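Início | Verbetes | Índice alfabético | Colaborar | Contato
Categoria: Robótica > Programação de robôs > Aprendizagem por demonstração
Revisto em fevereiro por Edgardo Calimlim

Demonstração por teleoperação e por condução manual

A programação por demonstração é o conjunto de métodos em que o comportamento de um robô é obtido a partir de execuções da tarefa conduzidas por uma pessoa, em lugar de instruções escritas ponto a ponto. As duas formas mais usadas em braços manipuladores são a condução manual (também chamada ensino cinestésico), em que o operador segura e desloca o próprio braço, e a teleoperação, em que o braço é comandado à distância por meio de outro dispositivo. Em ambas, o resultado é uma série temporal de posições articulares, estados da garra e, na maioria dos sistemas atuais, imagens sincronizadas.

O termo "demonstração" designa uma única execução, do estado inicial ao estado final definidos no protocolo. Na literatura em português encontram-se também "episódio" e "trajetória demonstrada", este último reservado por alguns autores aos registros sem imagem.

Condução manual

Na condução manual, os motores do braço operam em modo de compensação de gravidade: o controlador anula o peso dos elos e o operador precisa vencer apenas o atrito e a inércia restantes. O método dispensa equipamento adicional e transmite ao operador parte das forças de contato. Tem duas limitações conhecidas. A primeira é que o corpo e as mãos do operador entram no campo das câmeras, o que prejudica o uso posterior das imagens. A segunda é a dificuldade de conduzir dois braços ao mesmo tempo, sobretudo quando cada um tem seis ou mais articulações e a garra exige acionamento próprio.

Os primeiros manuais de oficina da Fajardo tratavam a condução manual como etapa de calibração, com a gravação de poucos pontos de passagem e interpolação entre eles. O registro contínuo veio depois, com o aumento da memória dos controladores.

Teleoperação

Na teleoperação, o operador fica fora do volume de trabalho. Os dispositivos de comando mais comuns são:

- braço líder, de cinemática igual ou proporcional à do braço seguidor;
- controle de mão com rastreamento de seis graus de liberdade;
- mouse tridimensional, em geral restrito a tarefas de um só braço.

O arranjo líder-seguidor copia ângulos de junta diretamente e evita o cálculo de cinemática inversa. Em troca, exige que o operador conheça os limites do seguidor, que nem sempre são sentidos no líder. O sistema Greter, de dois braços, acrescenta ao líder uma resistência proporcional à corrente dos motores do seguidor - solução simples, mas sensível ao ruído em baixa velocidade.

O atraso entre comando e movimento é o parâmetro crítico. Atrasos longos levam o operador a uma estratégia de mover e esperar, e essas pausas ficam gravadas na demonstração.

Demonstração bimanual

As tarefas bimanuais dividem-se em coordenadas, quando os dois braços atuam sobre o mesmo objeto, e paralelas, quando compartilham apenas o espaço. A manipulação de louça é usada com frequência como tarefa de referência por reunir objetos rígidos de formas diversas, superfícies lisas e um suporte com aberturas estreitas. Um prato precisa ser orientado pela borda; um copo admite várias pegas, por dentro, por fora ou pela borda, e cada uma condiciona o ângulo de colocação.

Convém que a mesa contenha também objetos alheios à tarefa. Uma política treinada apenas com a mesa limpa tende a associar a ação ao fundo uniforme e a falhar quando surge um elemento novo. No protocolo Drisby, os objetos alheios são trocados de lugar a cada 19 demonstrações, e o suporte principal é mantido no centro. 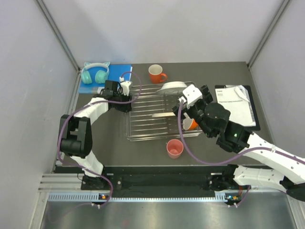
Registro e anotação

Cada demonstração é gravada com as leituras das articulações, os comandos enviados e os quadros das câmeras, todos referidos a um mesmo relógio. É comum gravar o comando separadamente da posição medida, pois a diferença entre ambos contém informação sobre contato. A anotação mínima compreende o nome da tarefa, o resultado e o código do operador. Anotações mais detalhadas dividem a execução em fases, como aproximação, pega, transporte e liberação.

O conjunto Barnmont reúne mais de 900 demonstrações bimanuais, gravadas por 5 operadores. As execuções interrompidas foram conservadas em separado, com indicação do instante da falha.

Critérios de qualidade

Uma demonstração costuma ser descartada nos seguintes casos: perda de quadros, colisão entre os braços, intervenção manual no espaço de trabalho ou pausa superior a três segundos sem justificativa no protocolo. A duração total, isoladamente, é mau critério, já que operadores experientes podem ser lentos em fases de contato.

A variabilidade entre operadores é tratada de modos diferentes. Alguns grupos impõem uma ordem fixa dos objetos e uma pega prescrita; outros deixam a escolha livre e recorrem a modelos capazes de representar várias soluções para o mesmo estado. A primeira opção reduz a quantidade de dados necessária, com perda de generalidade.

Ver também

Cinemática inversa; Compensação de gravidade; Clonagem de comportamento; Garra paralela; Retorno háptico

Verbete anterior: Controle de impedância | Próximo verbete: Efetuador terminal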